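Dronwood Salon: Station and Tool Safety Check
Date: 09/02/2026

I do this one before the first client sits down. It's the same sheet as December, only I've added more notes in the comments this time!

Combs and brushes cleaned: OK
Comment: All hair pulled out before they went in the jar. Please don't skip that part, the disinfectant can't get to what's under a wad of hair.

Disinfectant mixed fresh: OK
Comment: Followed the label on the Nerau bottle. I wrote the mixing time on tape and stuck it to the lid.

Dryer cords and plugs: FIX
Comment: The Lernix dryer at station two has a crack near the plug. I unplugged it and put it in the back with a red tag (it still runs, but no, we're not using it).

Flat irons: OK
Comment: Shutoff tested on all of them. The old one takes its sweet time, so I'm keeping an eye on it.

Color and developer dates: FIX
Comment: Tossed an Achari developer that was past date. Bin number 47 still needs sorting.
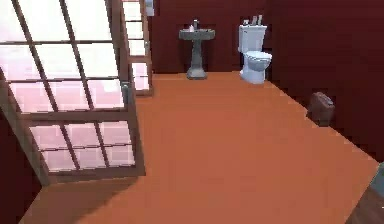 Salamatu Asamoah
Senior Stylist and Safety Lead

Patch test cards filed: OK
Comment: Card 336 had no signature, so I called her and she's coming in to sign before her color. Love that she picked up right away!

Gloves stocked: OK
Comment: New case of 1,000 came in, mostly mediums. I asked for more smalls on the next order.

Floor mats flat and dry: OK
Comment: The corner at the shampoo bowl was curling up again, so I flipped the mat around.

Eyewash bottle: FIX
Comment: Seal is broken. Replacement ordered, and I'll initial this line when it gets here.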